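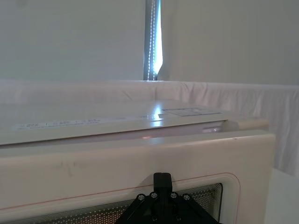

The old version of this page never said whether a second upload replaces the first one, according to a comment left under it, and the commenter had handed in the same essay three times to be safe. It does not replace it. Each upload is kept as a separate attempt, and your teacher sees the latest one first. The answers below have been rewritten with that in mind.

Vevport Help: Submitting and managing assignments
For students using Vevport in a web browser or in the mobile app
Last updated 4 March 2020

Where do I find my assignments?

Sign in to Vevport and open the unit from your Home page. Select Assignments in the left-hand menu. Assignments that are open appear at the top of the list, followed by those that have closed. An assignment your teacher has written but not released yet does not show up at all.

In the mobile app, tap the unit name, then tap the Tasks icon. The app uses the word Tasks where the browser uses Assignments. They are the same list.

How do I submit a file?

Open the assignment and select Start Submission. Select Choose File and find the file on your computer. The name of the file appears in the box once it has uploaded. Select Submit. If you close the page before selecting Submit, the file is saved as a draft and your teacher cannot see it.

How do I know my submission went through?

A green bar appears across the top of the assignment page with a receipt number. The same receipt number is sent to your school email address. If you have turned off email notifications you can still find it under Account, then Receipts.

If there is no green bar and the button still says Submit, the work has not been handed in.

How large can my file be?

The limit is 200 MB for each file. Most written work is nowhere near this. Video and audio recordings are often over it, and so are slide shows with a lot of photos in them. To bring a slide show down in size, open it in the program you made it in and look for a compress or reduce file size option when you save.

If your video is still too large, ask your teacher to change the assignment to Media Link. You can then paste a link to the video from your school drive. Remember to change the sharing settings so your teacher can open it.

Can I submit more than one file?

Yes, if your teacher has allowed it. Select Add Another File after the first one has uploaded. When you select Submit, all of the files go in together as a single attempt. You cannot add a file to an attempt after it has been submitted. You need to make a new attempt and include everything again.

Which file types are accepted?

This is set by the teacher for each assignment and is listed under the due date. If nothing is listed, Vevport accepts Word documents, PDFs, plain text, common image formats, and most audio and video formats. Pages files open on some computers and not others, so export to PDF first.

Zip files are accepted but cannot be previewed. Your teacher has to download them, and comments cannot be written on the pages.

My file name was rejected. What is wrong with it?

File names can be up to 100 characters long, counting spaces and the part after the dot. Slashes, colons, question marks and asterisks are not allowed. Rename the file on your computer and upload it again. You don't need to put your student number in the file name unless your teacher asks for it, as Vevport attaches it for you.

Can I submit again after I have already submitted?

If the assignment allows more than one attempt, you will see a New Attempt button where Start Submission used to be. Earlier attempts stay in the system and you can look at them by selecting Attempt History. Your teacher can open them too.

If there is no New Attempt button, the assignment allows one attempt only. Contact your teacher through Messages and ask for it to be reopened. The help desk cannot reopen assignments.

What happens if I submit late?

Vevport marks the submission as late and records the time. Whether you lose marks is up to your school. Some teachers set a closing date as well as a due date. Between the two you can still submit and the work is marked late. After the closing date the Start Submission button is greyed out.

The time used is the time the upload finishes, so a large file started a minute before the deadline can be recorded as late.

Why is my due date different from my friend's?

Teachers can set different dates for different classes or for individual students. Check that your time zone is correct as well. Go to Account, then Region. Students who study remotely from another state sometimes see times that are out by an hour after daylight saving starts or ends.

Can I type my answer straight into Vevport?

If the teacher has turned on text entry, there is a tab called Write Here beside Choose File. Your work is saved as a draft while you type, as long as you are online. We suggest writing longer pieces in a word processor and pasting them in. Pasted tables often lose their column widths.

I saved a draft. Where is it?

Open the assignment again from the same account. Drafts are shown under the instructions. A draft stays there until you submit it, delete it, or the unit is archived. Drafts started in the mobile app may not show in the browser until the app has been opened again with an internet connection.

How do group assignments work?

One member of the group submits for everybody. All members get the receipt by email, and all of them can see the file. If another member submits afterwards, it counts as a new attempt for the whole group. Check with the others before you select Submit.

If you have been placed in the wrong group, the Start Submission button still works and your file will go to that group. Ask your teacher to move you first.

Where can I see my mark and comments?

Select Marks in the unit menu. If your teacher has written on the file, select View Feedback to open it with the comments in the margin. Marks are often hidden until the whole class has been done, so a blank space does not mean your work was missed.

A mark shown out of 100 is a percentage. If you see a letter, your school has chosen to show grades only.

The upload stops partway. What should I try?

Refresh the page and try once more. If it stops again, try a different browser, or move from wi-fi to a wired connection if you have one. Files opened straight from a USB stick or a cloud folder can also fail, so save a copy to the desktop and upload that. Close the file in any other program before you begin.

On school computers at the Abdella campus, uploads go through the Grerkoline login page. If you have been idle for a while you may need to sign in there again in a separate tab.

Is there planned maintenance?

Linov posts maintenance times on the Vevport sign-in page. An outage normally lasts 4 hours and is done overnight. The longer one is in December, after most schools have finished for the year. You can't submit during an outage, and drafts are read-only.

Who do I contact if I still can't submit?

Message your teacher before the due date if you can, and attach the file to the message so there is a record of it. For a technical problem, select Help, then Report a Problem. Include the unit name, the assignment name, the browser or phone you are using, and the wording of any error message. A screenshot is useful.

Related topics: Changing your notification settings. Joining a group. Reading feedback in the mobile app.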